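Section 4: Sorting groceries and leftovers at the table

Before anything goes into your new Zivport drawer, it helps to bring all the pouches, packets and half-used bags to one spot and look them over. A kitchen or dining table is just the right height for most people, and it keeps the countertop free for cooking. Set aside a little time for this the first time through – it goes much faster once you have the habit!

1. Spread a cloth you don't mind washing. Ours is a fuzzy one, which keeps slippery pouches from sliding.

2. Lay sealed pouches flat, printed side up, so you can read the label without picking them up.

3. Put loose foods into zip-lock bags, one kind of food to a bag. Press out the air with your palm and run your thumb along the seal twice.
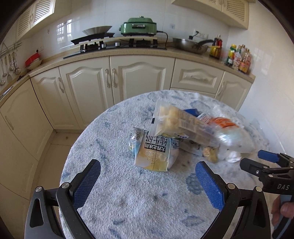

Fig. 7. Milk pouch, zip-lock bag and clear plastic bag on the table.

4. Open up any thin, crinkly plastic bags and check inside for small packages. These are easily missed, and we've all found one weeks later (usually something we had already bought again).

5. Gather any stray pieces of food from the cloth before you start loading.

6. Load the Zivport drawer with the heaviest items at the back. The Magnusson divider clicks into the side rails and can be moved whenever you like.

Note: The drawer holds up to 35 flat pouches of 500 ml each. If you have the wide model, 610, please see Section 6 for the second divider.

Caution: Keep plastic bags well away from a gas cooktop, and out of reach of small children.

For spare dividers, ask your Hatatden dealer for part 409.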